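Zundmont opens bathroom fittings display with freestanding tub, vanity and storage layouts

20 February 2020

Zundmont, a supplier of bathroom furniture and fittings, has opened a bathroom display at its Prasomel site. The display is intended for contractors, housing managers and retail buyers who need to check clearances, reach and storage before placing an order. It remains open through the end of February and will then be refitted with the Kongkaew series.

The main item is the Hilta freestanding bathtub, a rectangular model in white with rounded edges and a small round drain near the center of the basin. The faucet set is mounted on the far rim and finished in matte black. It consists of a tall curved spout, three short handles and a separate handheld shower wand. All controls are on one side of the tub, and the other rims stay free for access and cleaning.

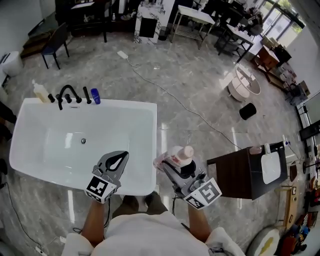 Hilta freestanding tub with deck-mounted black faucet set, beside the vanity cabinet and vessel sink.

The vanity cabinet next to the tub is dark brown wood with a white top and carries a white rectangular vessel sink. Its faucet stands at the back edge. A round two-tier side table in white completes the group and can be moved to either end of the tub. The floor is polished gray marble with white veining.

Storage of everyday bottles is treated as part of the layout. Pump bottles and small containers are placed on the rim at both ends of the faucet row, and on the vanity top behind the sink. Tall bottles are handled at the tub as well, to check that they can be lifted and set down without striking the spout or the shower wand. Zundmont recommends a clear space of 3 inches on each side of the faucet row where bottles are to be kept on the rim.
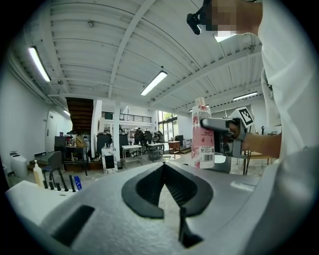 Pink-and-white bottle handled in the display hall at Prasomel; staircase and mezzanine to the rear.

The hall has an open plan, with white walls, fluorescent lighting and a corrugated ceiling. A brown wooden staircase leads to the upper level, where a black metal railing borders the mezzanine. The site covers 4,000 square feet. Trade visits are by appointment, with groups limited to 15 people. Drawings for the tub, the vanity and the faucet set are available at the front desk and include drain position, rim width and floor load.

Orders for the Hilta tub are accepted from February. The first production run is limited to 300 units, supplied with or without the faucet set. The vanity cabinet and side table are sold separately. Replacement handles and shower wands are stocked at Prasomel and can be ordered by part number.

Trade inquiries: Zundmont Bathroom Division, Prasomel site office.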